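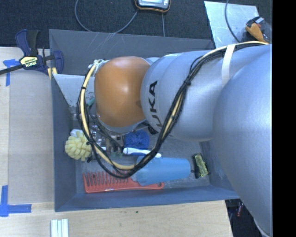
How often should a kitchen or bath sponge be replaced?

Every two to three weeks with daily use. Replace it sooner if it smells after rinsing, sheds pieces, or stays compressed when dry.

What is the difference between a sponge and a mesh scrubber?

A sponge holds water and soap in its cells and is used for wiping. A mesh scrubber holds very little water. It loosens dried food and drains quickly, but it does not absorb spills.

Can I use a mesh scrubber on nonstick pans?

Check the pan maker's instructions first. Plastic mesh is usually acceptable with light pressure. Metal mesh is not suitable for any coated surface.

How do I clean a sponge ball with deep folds?

Soak it in warm water with a little dish soap, open the folds with your fingers, and rinse until the water runs clear. Squeeze without twisting. Twisting can tear the segments where they join. Hang to dry.

Can sponges go in the dishwasher?

Cellulose sponges can, on the top rack with heated dry. Foam balls and mesh scrubbers may deform and should be washed by hand.

Should new sponges stay in their plastic packaging?

Keep unused sponges sealed until needed. Once opened, do not return a damp sponge to the wrapper.

How should mixed household items be stored in one bin?

Put flat and rigid pieces against the wall of the bin and soft items on the floor of it. Keep wet items out. Bins stored under a sink should be emptied and wiped every October and every spring.

What sizes does the Hokico scrubber come in?

One size, sold in packs of 6 or 10. Bamau sponge balls are sold singly.

Can I return an opened pack?

Opened packs cannot be returned. Sealed packs are accepted within seven days of delivery. Write to Zuzana Danko at the Burkora order desk and include the order number.

Last updated 3 February 2026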